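Home | Posts | Replies | Media | Likes

Marlene Seidel
Injury claims and insolvency. March 2024

1/ Short thread on late claims in the Kelov administration. It concerns hand and wrist injury claims from former packing staff, and the new cut-off in October.

2/ The scheme covers exposure to vibrating tools at the Prumitska site only. Work at other sites goes through the ordinary insurer route, with a separate form.

3/ The administrator, Volker Hollmann, has logged 775 claims. Of these, 258 lack a medical report and are marked incomplete. Incomplete is not the same as rejected — the original filing date stands. 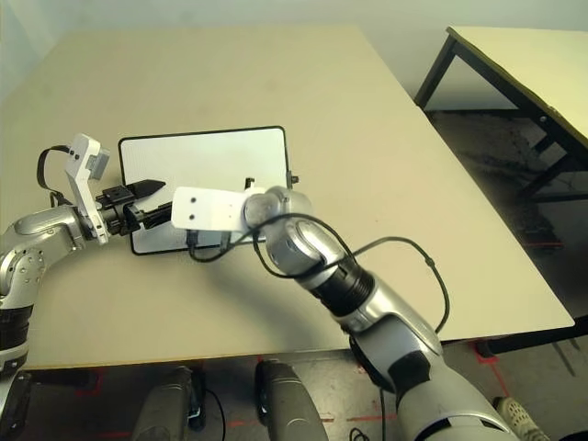
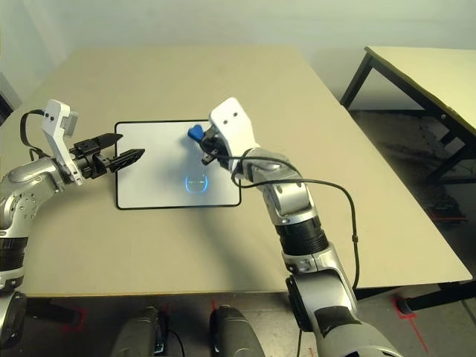 4/ Payment percentage. Approved claims get an interim 15 pence in the pound. Any top-up depends on the Ghoneim appeal, which tests whether the parent's guarantee covers injury debts.

5/ If the appeal fails, no top-up from that source. The interim payment is not clawed back in either case.

6/ Employment records: payslips are accepted, as are signed statements from up to 5 co-workers. Each statement needs dates and the name of the line worked on.

7/ Families of deceased workers claim through the estate. Send the grant of probate with the form — a will alone has been sent back in several cases.

14 replies · 31 shares

Related
Finn Sauerland: Guarantees and injury debts
Anneliese Oltmanns: Reading a scheme notice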